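Nanmont opens its Prollstead workshop with a tray for everything you carry home

July 14, 2024
By the Nanmont press office
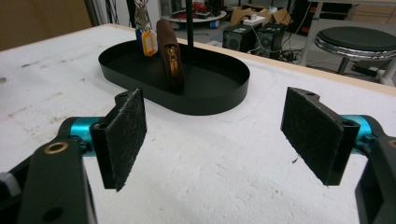
Keys with orange and blue tags beside a brown leather case in a black oval tray.

PROLLSTEAD – Nanmont is delighted to announce the Sikora range, a new family of small trays and key cases for the hallway, the bedside and the desk. It goes on sale today at our Prollstead workshop and in 70 shops that already stock our coat hooks and shelves.

The idea began in January, when we asked customers where they put their keys when they come in. We had 3697 replies, far more than we dared hope for, and we read every one of them! Coat pockets, fruit bowls, the top of the fridge, the other coat. So many people wanted one spot near the door with enough room for a full bunch of keys and a small case next to it, and that is what we set out to make.

The range has eight pieces, with low-sided trays in oval and round shapes and leather key cases in brown and black. Our leather comes from Tastumex, who have worked with us since our very first key case, and we love how it softens with daily use.

The first batch is 700 trays, and a second will follow if these find good homes. Visitors to the workshop are welcome to bring their own keys and try the sizes before choosing (please do, it's great fun to watch).

Shares: 8
Comments: 0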